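4.2 Setting up the hand-held gripper at the Kasprzak bench

1. Cover the table with the white sheet. A strip of wood showing at the edge is fine.
2. Check the finger pads before each shift. Scuffs are allowed.
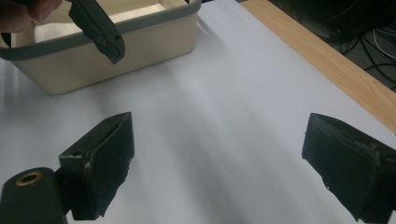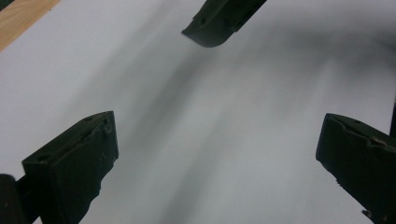 3. Close the gripper on nothing, then open it fully.
4. Log 40 picks, then rest your wrist.

Caution: Keep your free hand out from between the pads.

Note: The Otholm brochure promises "lighter work." At Gidarport the target went from 300 picks to 500, and two packers were moved to nights. Treat the promise as unproven. Report sore wrists to Priya Mbeki, and ask for a copy of the report.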